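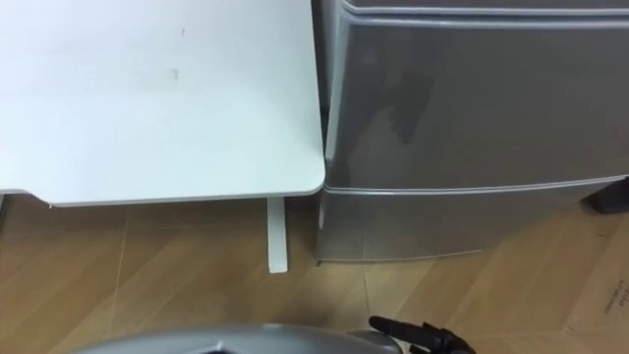
Hortensia Itturra has put it to this page that a machine which opens a fridge in a staff kitchen takes nothing from anyone. Her letter makes the case fairly, and many managers will agree with her. I do not, or at least not fully.

The work in question is small. At Skolano, as in most offices of its size, the kitchen has long been looked after by the people who also clean the corridors and set out the meeting rooms. Under the plan put to staff in October, the kitchen passes to a robot and the 40 hours a month once set aside for it are to be "released". The plan does not state to whom.

Those hours were never spent on shelves alone. They were the part of the shift in which a cleaner met the day staff, heard that a tap was dripping and was thanked by name. Take them away and the job becomes an evening job, done in empty rooms. The pay may be the same. The post is a different one, and those who hold it should have been asked. 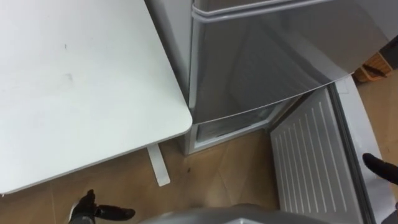 The refrigerator with its lower compartment open, a gripper beside the door.

It is right to add that the old arrangement had its faults. Bending to a low compartment is hard on the back, and Santino Olivares told the staff meeting that he would gladly give it up. His view deserves as much weight as mine. He also asked that the time be kept within the daytime shift, and that request has had no written answer.

Two steps would settle much of the present ill feeling. The employer should publish where the released hours will go before any rota is changed. It should also agree to review the arrangement after 5 months, with the cleaning staff present and paid for their attendance. Until both are in place, the kitchen rota should stand as it is.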